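Restoration of the Dehghan House, Clestley: Progress Report to the Brilodel Fund
Prepared by Forough Karimi, August 2021

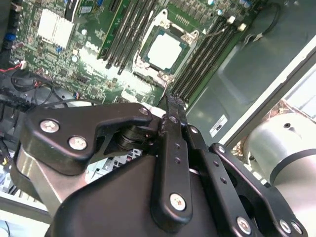
The work on the house is now in its second stage, and the upper floor is almost ready for the new owners to use. The roof over the back bedrooms is closed, and the plaster in the stair hall has been repaired by Ernő Bodnár and his helper. We also keep all drawings and room photographs on a desktop computer in the front parlor, the one with the open case and the green motherboard, and a second copy is kept at the Irnby office. Please ask Keerthana Lobo if you would like to receive any of these files.

Windows. The house has 50 old sash windows. We agreed in the first plan to repair them and to buy new ones only where the wood is too weak. Until now 27 are repaired and hung again. The bay window on the street side took more time than I expected, for the sill was rotten under the paint on its full length. Mr. Bodnár made a new sill in oak.

Floors. In the two parlors we lifted the carpet and found the first pine boards in fair condition. We bought 193 feet of old pine from a salvage yard in Irnby to fill the gaps near the fireplaces. The color is a little darker than ours — I think that after sanding the difference will be small.

Porch. The front porch is not started. The town office in Clestley asked for a new drawing of the railing, and Kamran Parsa sent it to them this month. We wait for the answer.

Costs. In this period we spent $2,278 more than planned, all of it on the bay window and the salvage boards. I propose to take this amount from the money for the garden fence, which can be built next spring. I need your written agreement for this change. The paint budget is not touched, and $125 remains from the hardware line after the purchase of window locks.

Next steps. We will finish the windows on the north side, sand the parlor floors and order the porch lumber when the permit comes. Chepkoech Shemweta will send the receipts in a separate letter.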